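Filbridge Tract Depot Moves Booklet Printing to Second Press

31 August 2026

The Filbridge Tract Depot has begun printing its Scripture portions on a second sheet-fed press, the depot's print manager, Ward Van Hecke, told supporting churches in a letter sent with the quarterly order forms. The press was bought used from De Graaf, a commercial printer that closed its booklet line in the spring. It runs the same sheet size as the older machine, so existing plates can be used on either one.

The change affects the 32-page Gospel portions first. These were printed on the old press in single-color runs, with the covers done separately and brought in from an outside shop. Covers and text will now be printed in the same building. Van Hecke wrote that the covers were the usual cause of late shipments – text sheets were often folded and waiting while the cover order was still in transit.

Paper stock is unchanged. The inside pages remain on a thin, opaque sheet chosen to keep mailing weight down, and the covers stay on coated stock. Booklets are saddle-stitched with 2 staples and trimmed on three sides. Cartons will continue to hold the same quantity per title, and order numbers on the current form remain valid.
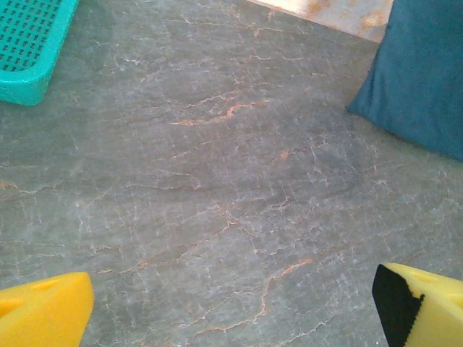 Translation work is handled separately. Abundio Bautista, who coordinates the language desk, reported that 4 new editions have cleared final reading and are ready for plates. Each text is checked twice by native readers, once against the source passage and once for plain reading aloud, before the page layout is fixed. Two of the new editions use scripts that need extra line spacing, and the booklets will be eight pages longer than the standard portion.

Layout files for all editions have been moved to Ovus, a typesetting program the desk adopted last year. Older titles are being converted as they come up for reprint. Bautista asked churches that find a misplaced accent or a wrong verse number to send the title code from the back cover along with the page, as corrections are filed by code and not by language.

The depot currently ships to 131 partner churches and mission stations. Overseas orders are packed on pallets and sent through the freight agent Gosurent, with one consolidated shipment in August and another before the end of the year. The August shipment came to 664 cartons. Stations that missed the cutoff will be placed on the next one without reordering.

Booklets are supplied free of charge. Freight is covered from the general fund unless a donor has marked a gift for a particular language, in which case the gift is applied to paper and printing for that edition first. Order forms should reach the Filbridge office by the last Friday of the month.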